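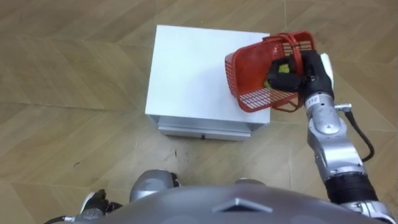
Home | Articles | Methods | Glossary | Log in

Handle-first carrying

Handle-first carrying is a way of teaching a two-armed robot to pick up and put down baskets, bags and buckets by their handles instead of squeezing the sides. I've been editing this article since September and I worked on the Lesura version, so do shout on the talk page if I get carried away!

The idea came from Marlies Hubmann, who was fed up with watching loaded baskets swing. Once a hand has closed round a pair of loop handles, the basket is free to tip, and whatever's inside rolls to the low corner (fruit is terrible for this). Older methods treated the basket as if it were bolted to the wrist. Hers guesses the tilt from the head camera and keeps guessing all the way down to the table or cabinet top.

Training

The Lesura set has 3,000 carries, each one steered by a person, and Yeshi Bogale later added another 3,000 made in simulation. Mixing them was a faff, as the simulated handles were far too stiff, and we ended up softening them by hand. The robot learns from the whole carry, including the dull bit where it hovers over the surface and lines itself up.

Results

We ran 196 test carries, 100 of them with baskets the robot had never met. It coped best with wide, flat tops. Narrow furniture was harder, and one long side of the basket would often touch down well before the other. The Grostholm group prefers to steady the basket with the second hand, a perfectly good answer if you can spare the hand. I still like ours better, but then I would.

Thin wire handles remain unsolved.

Related articles
Sethi grasp score
Grostholm two-hand method
Mornmont household tasks
Learning from demonstration

We use cookies to remember your reading settings. Accept | Manage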